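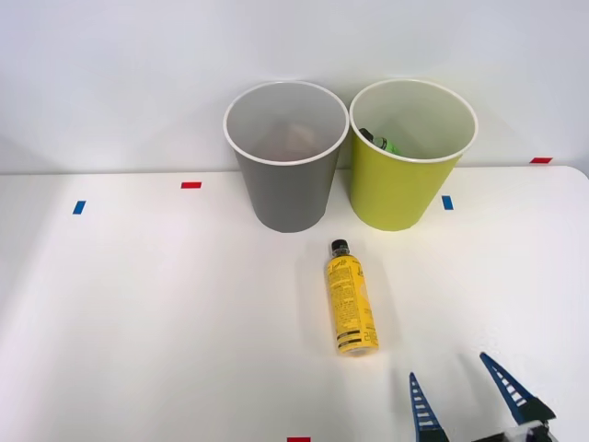
Ticket 1753 - sorting cups, counter by the kitchen door
Logged by: Abhishek Uniyal
Site: Grunow, first floor
Status: open

Rubbish and bottles still getting mixed on the first floor. Third complaint since July. Checked the small table this morning, cups both stood at the back against each other, grey one and the yellow-green one, rims touching. Green bottle in the yellow-green, something brown and crumpled in the grey, so whoever did that got it right. No label on the table to say which is which though, only the red and blue tape. People are guessing. Need proper signs.

10.40 Asked Sandhu for two stick-on labels, BOTTLES and PAPER. They only do packs of 30. Said fine.

11.15 Marcelino Teixeira rang from Nollel, wants to know why we dont just use the big bins. Told him big bins are downstairs and no one walks down with one bottle. He wants it in writing. This is it in writing.

12.05 Tried the cups pulled apart, bit of a gap between. Better I think, you have to choose. Moved them back after lunch as the cleaner puts them together anyway. Will ask her.

14.20 Sandhu labels not till next delivery. Made 6 out of masking tape for now, marker pen, bit wonky. Two went on, rest in the top drawer at reception.

15.00 MT replied, OK with tape for now but not OK with these cups long term. Fair. Erkby have a hard plastic one with a lid, waiting on price.

To do: chase Erkby. Chase Sandhu. Email round first floor re bottles, empty ones only pls.

Leaving open til the labels are here. AU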